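Giving up the spare room
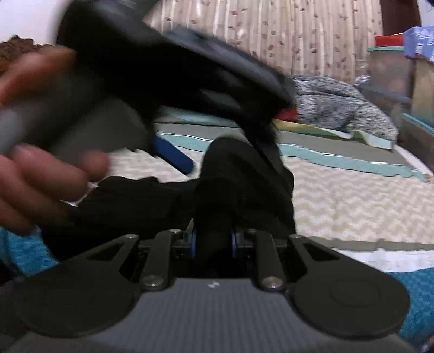
My aunt Ute Bauerfeind let out her spare room in Wirunau for years and always said the trick was to own less than you think you need. I didn't listen until November, when my sister asked if she could stay with us for 4 months while her flat in Girnel was being rewired. The room had turned into a place for things with no place. Storage containers were stacked up behind the bed, and the bed had layer on layer of textiles over it. I had stopped seeing any of it.

I started with paper. Bank letters went back to 2009, and there were manuals for two kettles we no longer own. That took an evening. Clothes were slower. I kept one winter coat and gave the others to the charity shop on Eskildsen Road, which closes at 4 and won't take shoes.

Books were the hard part. I set a limit of 40 and ended up with rather more – my husband put some back when I was out.

She moves in next week. The heating in there is still poor, so I've ordered a small radiator and will bleed the big one again on the morning she comes. If anyone knows a decent plumber near Nindine, please leave a comment.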